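Gun safe tips, quick ones before hunting season

Dry it out. Desiccant can on the bottom shelf, check it every November. Mine's a Clitdale, does fine.

Wipe down blued steel after handling. Light oil, old T-shirt. Fingerprints rust, seen it happen overnight.

No foam cases for long storge. Holds moisture.
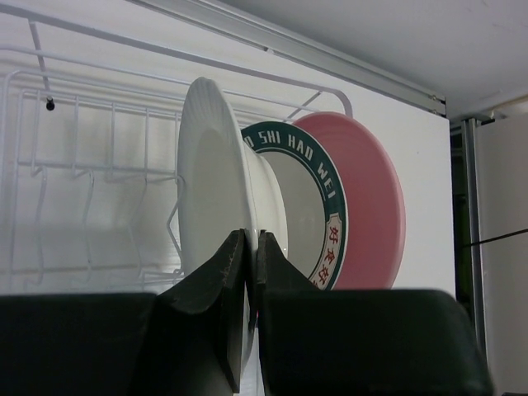
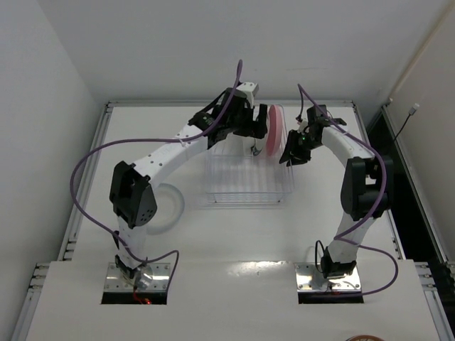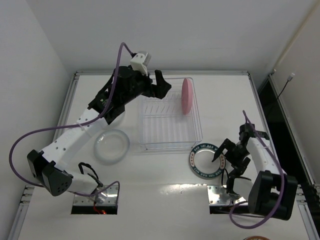 Paperwork

Permit renewal, serial numbers, receipts. Copy of everything somewhere outside teh safe. Thanks to Marleny Bedoya for that one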